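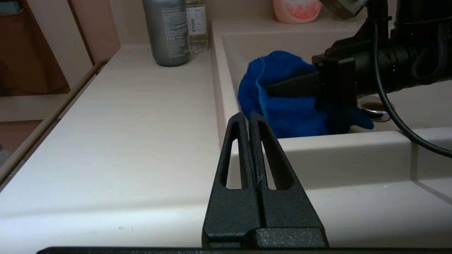
1/ Open day at Onyeka, Friday, the bathroom station
September 13, 2019. I went along with Halima Okoro after work. They had several rooms set up and we spent most of our time at the washbasin, so this thread is mostly about that.

2/ The task is wiping down a vanity. Two arms, one blue microfibre towel. One arm had its finger pushed down into the towel in the basin while the other stayed over the worktop with its fingers shut. Ladi Isah was running the demo and talked us through it.

3/ First question from the group was why a bathroom. Ladi said kitchens get all the attention and the firm's customers are small hotels, where the basin is what guests complain about. Fair enough.

4/ Second question was why a towel and not a sponge. Towels are harder. A sponge keeps its shape and a towel never lies the same way twice, so the arm has to find a fold it can hold. She said they spent most of March on picking up cloth and nothing else.

5/ They left the bottles standing at the back by the tap. I asked if they get knocked over. Ladi said yes, and that clearing them away first would make it a different job. Hotel guests leave their things out.

6/ The software is called Nurkis. It was on a screen by the door but I couldn't follow much of it. Aminu Idahosa wrote a good part of it and was happy to answer questions, though he talks fast. What I got was that each arm plans its own moves and a third bit of code keeps them out of each other's way.

7/ We had 23 people in our group and the room is small, so if you go to the next one, get near the front. From the back you mainly see elbows.

8/ Closer look at the fingers. They are hollowed out down the middle and you can see the worktop through them. The black finish has picked up some scuffs and scratches. 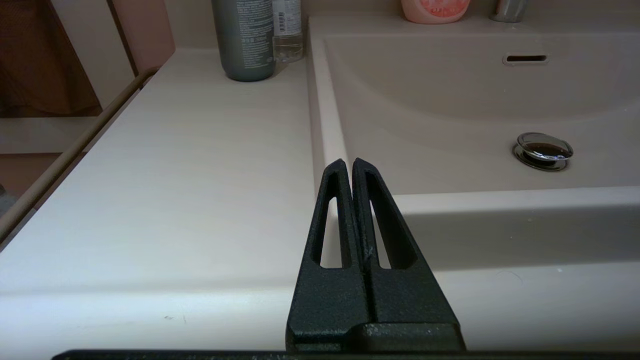 Gripper fingers at the edge of the basin, Onyeka open day.

9/ I asked Aminu how long before a hotel could buy one. He wouldn't give a date. He said a person still does the whole bathroom faster and he'd sooner say so than have someone find out after paying.

10/ Talk afterwards by Thư Khúc on cleaning staff and what they want from machines like this. She had interviewed 54 of them. Lifting and bending came up far more than wiping. Best part of the evening for me and I wish it had been longer than 17 minutes.

11/ Tea and biscuits downstairs, then home on the bus. Halima took notes on the talk and will post them when she's typed them up.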